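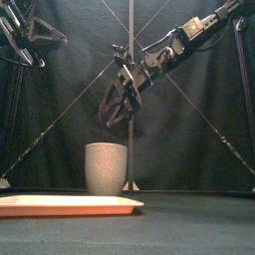

Section 4. Setting Up a Poetry Collection

Home | Guides | Plostora | Downloads | Contact

Plostora User Guide, desktop edition
Revised 2019-03-20

4.1 Before you begin

This section describes how to create a collection in Plostora, bring in existing poems, set the rules for line breaks and stanza spacing, and produce a proof copy for reading. It applies to single-author collections. For anthologies with more than one author, refer to Section 7.

You will need:

- A completed installation of Plostora (Section 2).
- A user profile with editing rights (Section 3).
- The poems to be included, saved as plain text, rich text, or Gil files. Gil is the native document format of Plostora and keeps all indents and hanging lines.
- A folder with enough free space for the collection and its backups. A reserve of 500 megabytes is recommended.

Poems that exist only on paper must be typed in before they can be added to a collection. Plostora does not read scanned pages.

CAUTION: Make a separate copy of every source file before importing. The import procedure removes trailing spaces and repeated tabs from the working copy, and this change cannot be reversed from within the program.

4.2 Creating the collection

1. Open Plostora and choose File, then New Collection.

2. Enter a working title. The title may be changed at any time before the proof is locked. Titles may not exceed 100 characters, including spaces.

3. In the Author field, enter the name exactly as it should appear on the title page. The name in your user profile is not copied automatically.

4. Select a page size. The choices are Pocket, Standard, and Wide. Wide is intended for long-line verse and prose poems.

5. Select a template. The Trundik template is installed by default and provides a half-title, a title page, a table of contents, and an acknowledgments page. The Blank template provides a title page only.

6. Choose Save Location and select the folder prepared in 4.1.

7. Choose Create. The Contents panel opens on the left side of the window.

Note: The page size can be changed later, but all manual line turns will be recalculated. See 4.4.

4.3 Importing poems

1. In the Contents panel, choose Add, then Import Files.

2. Select one or more files. A collection may hold up to 700 poems.

3. For each file, state whether it contains a single poem or several. If it contains several, specify the mark that separates them. Three asterisks on a line by themselves is the default mark.

4. Review the import list. Plostora takes the first line of each poem as its title unless that line is followed directly by another line of verse. Untitled poems are listed by first line, in square brackets.

5. Correct any titles that have been read wrongly. Double-click the title, type the correction, and press Enter.

6. Choose Import.

The poems appear in the Contents panel in alphabetical order of file name. To change the order, drag a title to its new position. To group poems, choose Add, then Part, and drag the titles under the part heading.

Epigraphs and dedications are imported as verse. To mark one correctly, select the lines, open the Format menu, and choose Epigraph or Dedication. Epigraphs are set in italic type with the source on the following line. Lines marked as a dedication are left out of the line count.

Note: If a poem contains characters from a language other than English, confirm that the typeface selected under Format, Type supports them. Unsupported characters are replaced by an open box in the proof. They are not lost from the file.

4.4 Line breaks and turned lines

A line of verse that is too long for the page must be turned, meaning that its last words are carried to the next line of type and indented. Plostora distinguishes between a line break made by the poet and a turn made by the page – the two are stored separately and are shown by different marks when View, Show Marks is switched on.

1. Open the poem and choose View, Show Marks.

2. Check each turned line. A turn is shown by a small hooked arrow. A poet's break is shown by a single slash.

3. If a turn falls in a poor position, place the cursor where the turn should occur and choose Format, Turn Here.

4. To return to the automatic turn, place the cursor on the same line and choose Format, Clear Turn.

5. Repeat for each poem that carries a yellow flag in the Contents panel.
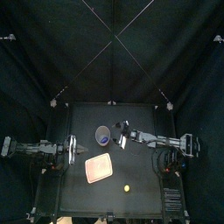
Figure 4-2. Black tabletop with a robot arm on either side and crossed cords at the back.

CAUTION: Do not press Enter to move a turn. Pressing Enter creates a new line of verse, changes the line count, and alters every line number that follows it.

Stanza spacing is set for the whole collection under Format, Spacing. A stanza that continues over a page can be difficult for readers to follow, and Plostora will try to end each page at a stanza break. Where this is not possible, at least two lines are kept together at the foot of the page and two at the head of the next. When a page happens to end at a stanza break, the notice "stanza break" may be printed at the foot by selecting Mark Page-End Breaks.

4.5 Front matter and acknowledgments

1. In the Contents panel, open Front Matter.

2. Complete the title page and copyright page. Fields left empty are omitted from the proof and leave no blank space.

3. Open Acknowledgments. Enter the name of each periodical in which a poem first appeared, followed by the title of the poem. Entries are sorted by periodical when the proof is made.

4. If a poem was published under a different title, enter the earlier title in the Formerly field.

Authors are responsible for confirming that they hold the right to reprint any poem previously published. Plostora does not check rights.

4.6 Producing a proof

1. Choose File, then Make Proof.

2. Select Screen or Print. A screen proof opens in the Nondside viewer, which is installed together with Plostora. A print proof is sent to the printer selected under File, Page Setup.

3. Select Line Numbers if the proof will be sent to an outside reader. Numbers are placed in the margin at every fifth line.

4. Choose Make. A collection of 1,864 lines or fewer is processed in a single pass. Longer collections are divided at the nearest part heading and rejoined when processing is complete.

5. Read the proof against the original files. Pay particular attention to indents, italics, and the spelling of names in dedications.

6. Enter corrections in the collection and make a new proof. Corrections written in the Nondside viewer are saved as comments and do not change the text of the poems.

When all corrections have been entered, choose File, then Lock Proof. A locked proof can be unlocked only by a user with editing rights, and a new version number is assigned each time it is unlocked.

Note: Users of versions issued before October should install the current viewer before opening a locked proof. Earlier viewers display the page correctly but omit the comments.

Related sections
Section 3. User Profiles and Editing Rights
Section 5. Typefaces and Ornaments
Section 6. Indexes of Titles and First Lines
Section 7. Anthologies and Multiple Authors
Appendix B. Gil File Format
Appendix C. Keyboard Shortcuts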